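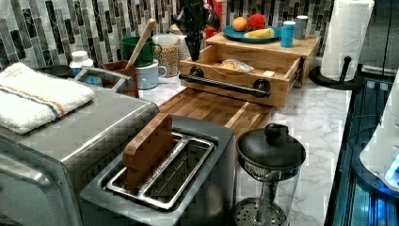 Kitchen bench, station 5, drawer task. Checked 7th March.

Visits > Open day > Nistwood > Pre-opening checks

Checked by Rongrong Meng, countersigned Fuseini Ansah. To be done again after the midday break.

Arm and gripper
- Emergency stop pressed and reset from both sides: OK
- Speed held at demonstration setting: OK
- Gripper fingers tight, no play: OK
- Gripper clear of the top of the wooden stand with drawer open: OK, but keep the tumbler and the fruit plate where they are. Moving them forward narrows the gap.

Bench
- Toaster and toaster oven unplugged at the wall: OK. Wooden block in the left slot, so the toaster stays dead all day.
- Towel on the toaster oven: comment. Fine while the oven is off. Take it away before anyone plugs in.
- French press: comment. Glass, and close to the front. No hot water in it at any time.
- Drawer opens without tipping the stand: OK
- Bread kept in its bag: OK
- Paper towel holder steady on its base: OK
- Cutting board flat, does not rock: OK

Visitors
- Floor line taped and visible: NOT OK at first check, one corner lifting. Retaped.
- Groups no larger than 27: OK, door staff told
- Operator named for each run: Mingxuan Liao, then Shengli Pan
- Fire exit clear: OK
- Cable covers down: OK – the Litden cover is short by a hand's width, so a mat goes over the end

Passed for opening. Log sheet 681.

Comments

Tianyou Deng: Can we add a line for the wall sockets themselves? At Kitcombe we had one switched back on between groups.

Rongrong Meng: Added to the midday sheet.

Shengli Pan: I would move the French press back a bit as well. Children lean in when the drawer is being worked.

Fuseini Ansah: Agreed, but tell Mingxuan before you touch anything on the bench.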